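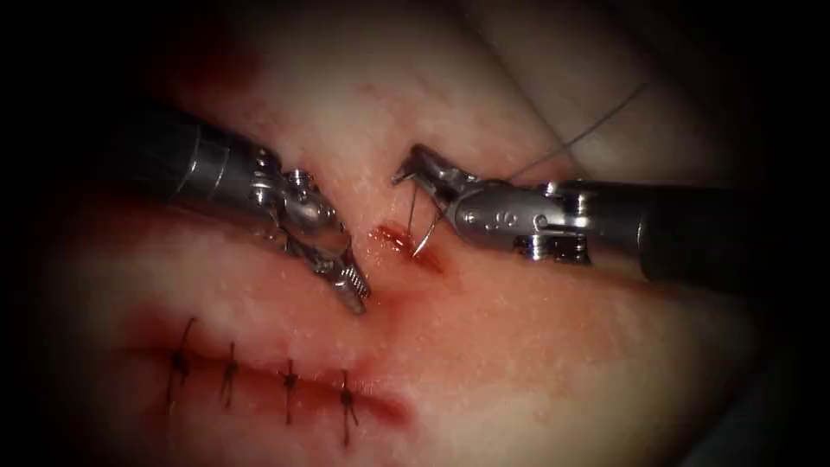

6.4 Needle driver does not release (fault 84)

Applies to: Saler console, software of 17 Oct 2020 or later.

Fault 84 means the console sent an open command to the needle driver and the motor reported that it moved. It does not mean the jaws opened. The motor sensor sits at the far end of the cable, and a stretched cable will let it report a full opening while the tips stay shut on the needle. Go by what you see at the tips.

CAUTION: Do not pull the arm back while the needle is in tissue. The "Retract" button stays lit during this fault. Ignore it.

1. Take your foot off the clutch pedal and keep both hand controls still.
2. Press HOLD. Wait for the tone.
3. Check the tips on the screen. If the needle point is buried, leave it where it is.
4. Bring the grasper in from the other side and take hold of the needle near the tissue. Use low grip.
5. Send one open command. One only.
6. If the jaws stay shut, fit the release key to the back of the instrument and turn it a quarter turn to the left.
7. Back the driver away by hand once the needle is free.
8. Tag the instrument and take it out of use.

Note: The start-up self-test will pass a driver with this fault. Ilari Kemppainen ran one through it repeatedly on the Bidcombe bench and got a green light each time. A pass is no reason to put the instrument back.

Note: The supplier rates the cable for 1000 cycles. We have logged fault 84 at 800. Change it earlier than the label says, and send the log to Tamara Bucur, extension 3787.

If the fault clears by itself, treat it as a fault and go to step 8.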